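Feb 23, 2026

Two weeks in with the Pilov kit

So I finally caved and paid for the two-arm kit from Pilov, and a bunch of you have been asking whether it's worth it. Short version: yes, mostly, if you have the table space and you like fiddling!

It came in 4 boxes. Gerrit came over to help me lift the base (bring a friend, it's a beast) and we had both arms moving by dinner. The printed guide is fine up to page 7 and then it just sort of gives up on cable routing, so I ended up emailing support. Annatjie Maluleke wrote back the same afternoon with a much better drawing. Why isn't that drawing in the box? I asked. She said it will be in the March batch.

What I like: the arms are quiet. I can take a phone call in the same room. The software, which they call Imel, lets you set up a tidy-up job by giving it a table of everyday stuff and a place for each thing to go, and I had my first one going without writing any code. It logs every try too, so when a run goes sideways you can scroll back and see which step it hated.

What I don't like so much: the grippers ship with one set of fingers per arm, and if you want a spare set it's another 100 dollars. Come on. Soft things are also hit and miss. Anything with a floppy strap gives it trouble, and clear plastic seems to confuse it more than plain cloth does. Hard, chunky objects are way easier. I've slowed the speed way down for bags and pouches and that helped a lot.

Oh, and the support plan. You get 180 days with the kit, and after that it's a yearly fee. I haven't decided yet. Khanyisile says to skip it and just lean on the user forum, and she's had hers a lot longer than I've had mine, so I'm leaning that way.

Next up I want to try the harder sorting job, with big and small things mixed together, and both arms sharing the work. I'll post the settings I end up with, and if you've got one of these and found a good grip force for fabric, please leave it in the comments!

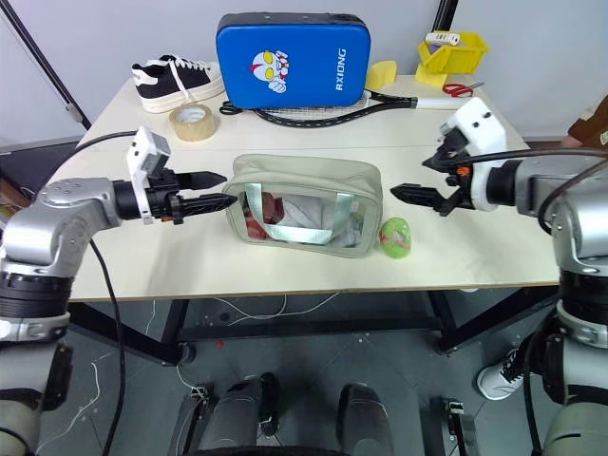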